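Checking a marker-tracked handheld gripper before a demonstration session

Applies to: Gedum handheld gripper, handle revision 2, with the cube marker head and the Flovwood recording software
Written by: Carys Trevor
Last edited: September 18, 2022

Scope

These notes describe how to check the pose tracking of a handheld gripper that carries a cube of square markers, and how to compare one handheld unit with another before recording demonstrations. They assume that the recording software is installed, that the fixed camera has been calibrated for lens distortion, and that you can open the raw pose log in a spreadsheet or a script.

The notes do not cover transferring recorded motions to an arm. For that, see Spyros Gavalas's page on retargeting to the Llewellyn arm.

What you need

One or more handheld grippers with marker cubes fitted
The fixed camera and its stand
A USB hub with its own power supply
A laptop with the recording software
A soft cloth in one plain, strong colour
A steel rule
Pliers for the cable clips
The printed marker map for each cube

Each cube has its own marker map. The map lists which marker ID is on which face and the measured side length of the black border. Do not swap maps between cubes, even when the cubes came from the same print run. Afia Dogbe measured two cubes from one batch and found that the borders differed by enough to shift the reported position along the camera axis.

1. Place the camera

Set the camera so that it looks across or down on to the table at an angle, with the whole working area in view and some margin on each side. A camera placed directly overhead sees the top of the cube well and the sides badly. A camera placed level with the table has the opposite fault. Anything between the two is usable.

Turn off automatic exposure. Set the exposure by hand until the white parts of the markers are bright but not clipped. If there are windows behind the operator, set it with the gripper held up against them. Shorten the exposure before you reduce the gain: blur does more harm to marker detection than noise does.

Lock the focus at the middle of the working area.

2. Connect the handheld unit

Plug the gripper into the powered hub and the hub into the laptop. Wait for the software to list the device. The jaw encoder and the trigger share one connection, so a unit that reports a trigger but no jaw position has a firmware fault. It is not a loose cable.

Leave slack in the cable. It should reach the far side of the working area without pulling on the hub. If the cable pulls, the operator will turn the wrist to ease it, and the recorded motion will contain that turn. Use the pliers to move the cable clip down the handle if the cable leaves it at a sharp angle.

Keep power supplies and spare cables to one side of the table, outside the area where the gripper will travel.

3. Check marker detection at rest

Hold the gripper still with two faces of the cube turned towards the camera. Start a recording and keep it running for 10 seconds. Stop and open the log.

Each row gives the time, the marker IDs found, the position of the cube centre and its rotation. Check the following:

Both visible markers appear in nearly every row.
The position does not jump when one marker drops out.
The rotation does not flip between two values.

The third fault is the most common. A single square seen nearly face on has two possible orientations that fit the image almost equally well, and the solver can change from one to the other between rows. With two faces in view the ambiguity goes away. If you still see flips with two faces found, the marker map is wrong or a face has been stuck on with the wrong rotation.

4. Check detection through the working area

Move the gripper slowly to each corner of the table and back to the middle. At each corner, turn the wrist as far as the task will need. Note where detection is lost.

Losses have three usual causes. Fingers or a sleeve may cover part of a black border; the detector needs the border complete. Light may reflect off a glossy face; matt paper or matt film cures this. The cube may be too far from the camera for its size. Our detection limit is set in pixels per marker side in the settings file. Lowering it gives more detections and more false ones, and a patterned tablecloth will make the second problem worse.

Run this check on the table covering you intend to use. Do not run it on a bare table and then add a cloth.

5. Measure the scale

Lay the steel rule on the table. Hold the tip of the gripper at one end, record for a few seconds, then move to the other end and record again. The distance between the two mean positions should match the rule. If it is out by the same proportion in every direction, correct the marker side length in the map. If it is out in one direction only, calibrate the camera again.

6. Compare two units

Use the same operator, camera position and light for both. Fold or drape the cloth in the middle of the table and have the operator pick it up, move it and put it down, first with one unit and then with the other. Cloth is a good test object: it makes the operator change grip and wrist angle more often than a block does.

In our last comparison the Gedum unit gave a valid pose in 97 per cent of 636 rows. The Numura unit, whose cube is smaller and sits closer to the hand, lost its pose whenever the wrist was turned inwards. Katia Barbieri prefers the Numura handle for long sessions on account of its lower weight, and we have kept it for tasks with little wrist rotation.

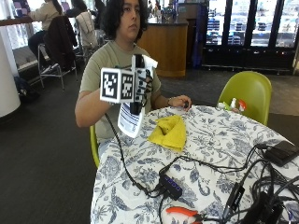
Marker cube held up at the table, with two faces visible and the cable running to the hub.

When comparing logs, look at the length of each gap as well as the total number of missing rows. Short gaps spread through a recording can be filled by interpolation. One long gap in the middle of a grasp cannot, and the demonstration should be recorded again.

Also compare jaw position against time. A worn jaw spring shows as a slow return after release. The operator may not feel it.

7. Save the results

Save the still recording, the corner recording and the rule recording in the session folder, together with the settings file and a copy of the marker map. Name the folder after the unit and not after the operator.

Known problems

The hub lights stay on after the laptop sleeps, but the device is no longer listed. Unplug the hub from the laptop and plug it in again.

The jaw reads a small negative value when closed. Run the zeroing step in the device menu with nothing between the fingers.

The pose is correct but delayed. Check that the camera is not sharing a hub with the gripper. Alžběta Gajdoš traced the delay to this in December and the setup script now prints a warning, although it does not stop the recording.

The software finds markers that are not on the cube. Remove any printed marker sheets from view, including spare ones lying on the table, or add their IDs to the ignore list in the settings file.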